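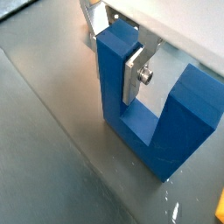 图片来源:作者自摄,转载请注明

这几天一直在弄这套大块的拼插积木,分几条发,想到哪写到哪。

先说底板。红色的,很厚一块,上面有凹槽,其他零件往槽里立。零件颜色分得很开,蓝的、紫的、黄的都有,U形的最好认。

图纸是从Lirkby下的,原来的文件名叫Guimarães,不知道为什么叫这个。作者在说明里只写了层高和填充,装配顺序一个字没提,得自己试。

底板打了19个小时。我用的是Zorgate的料,红色那卷刚好够,剩下一小截。表面有斜纹,懒得磨了,不影响用。

U形块开口朝上的时候,底边那一段要进槽,两根柱子露在外面。第一次装我老想把柱子那头往下塞,方向就反了。

蓝色那块正面下沿有几道浅浅的划痕,拿橡皮擦过,擦不掉,就这样吧。

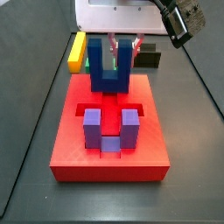 最后修改:12月4日

接着说紫色的。它站在竖着的那条槽里,靠近底板前沿的一头。槽到前面收成一个小方口,找位置看这个方口就行。

深蓝色的U形块比紫色的麻烦。我的习惯是先把紫色立好,再从后面那一侧放深蓝的,这样手不会碰到前面。反过来也能装,就是容易把已经立好的带歪。

有人问公差。我在切片里把零件横向缩了一点,槽不动。七月份打的第一版没缩,紫色那块进去以后拔不出来,最后拿螺丝刀撬,边上崩了一个角,只好重打。

整套用料357克,底板占了一大半。想省料可以把底板打薄,不过槽浅了以后U形块立不住,我试过薄的,一碰就倒。

另外别用太亮的丝绸料,滑,立着的零件会慢慢往一边靠。哑光的好一些,颜色也看得清。

Clonden也有卖成品的,标价将近1,000,我没买过,不评价。

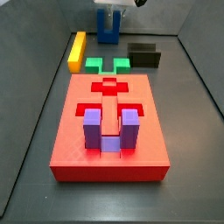
横着的那条槽比较宽,左右两臂都能放东西,中间往前通到竖槽。十字形的在最后面,离前沿最远,我一般留到后面再管它。

暂时不用的零件我都平放在底板后面的桌面上,别立着,立着的那些转身一碰就滚到桌子底下。黄色长条尤其爱丢,已经补打过3根了。

切片参数我整理一下,晚点发在评论里。要改尺寸的先打一块U形和一小段槽试试松紧,再上底板。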